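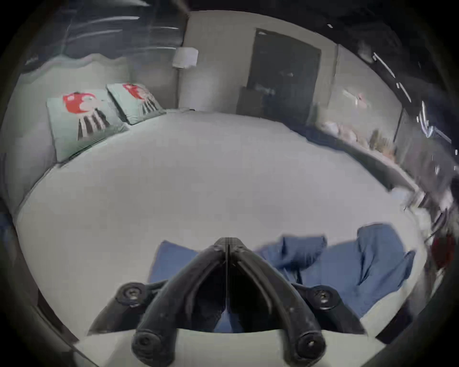

I have been putting off sorting the spare room bedding since August, and I do mean the whole of August. We had people staying on and off for weeks, and every time someone went home I'd wash whatever was on the beds, shove it on top of the wardrobe and shut the door on it. Then Leanne Ackroyd rang to ask if she could come up for a few nights with her lad, and I had to go in and face it.

The blue stuff is what gets me. We own far too much of it, all slightly different (Leokadia gave us a pile when she moved) and once it's folded I can't tell a bath towel from a cot sheet from that big shirt thing I wear for painting. So this time I opened everything out on the bed before I put it anywhere. Slow, but I found two things I'd been accusing the washing machine of eating!

Folding big cloths is my least favourite job in the house. My method, such as it is, is to get hold of both top corners, lift the whole lot up and let it hang for a bit. Gravity does a fair amount. Then corners together, smooth down the side, in half again and onto the bed before my arms give out.
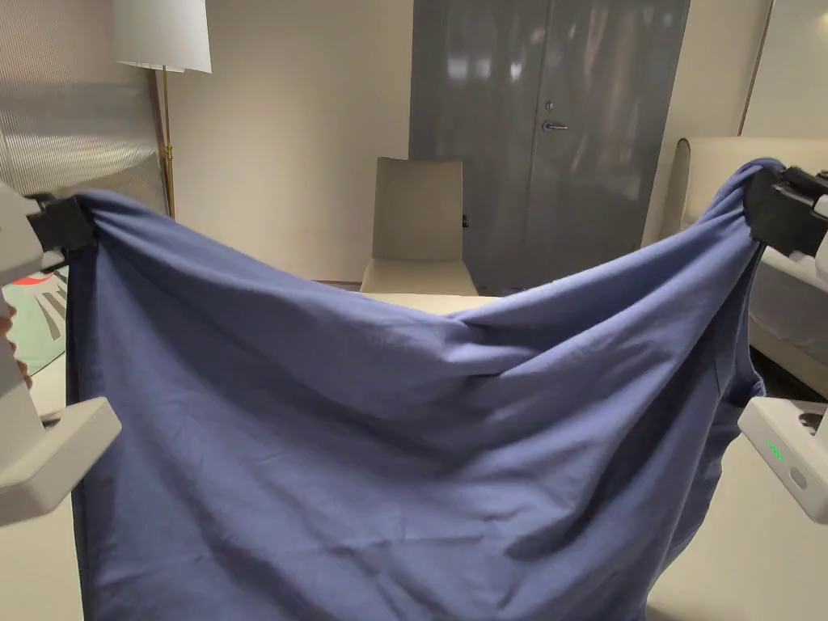
What I want to do with the room

I'm not after a makeover. The big bed is staying, and so is the scalloped headboard, which my sister thinks is a bit much and I love. The ribbed glass stays too – it's a pain to dust, but I like how the lights streak in it of an evening.

The bedding needs a proper home, though. I've been looking at a chest from Trarkamo which is 16 inches deep and would go at the foot of the second bed, if I can stop dithering over the colour. Jarosław says to measure the doorway first. He's right, annoyingly.

And the two mint cushions are NOT going to the charity shop, whatever anyone says. Stripy body, little black hat, what's not to like? I say fox, Leanne's lad says bear.

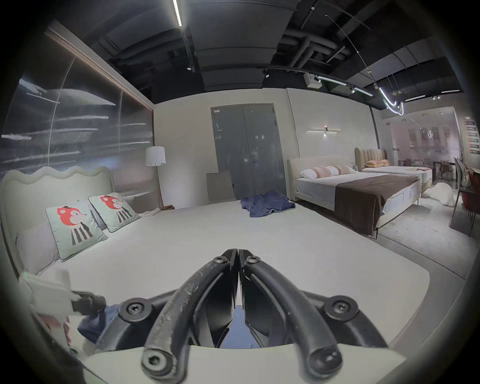
The cushions in their usual spot, with one towel still to put away.

Next job is the pillowcases. I've got seven that match nothing at all, so if you've ever made them into something useful, do tell me in the comments.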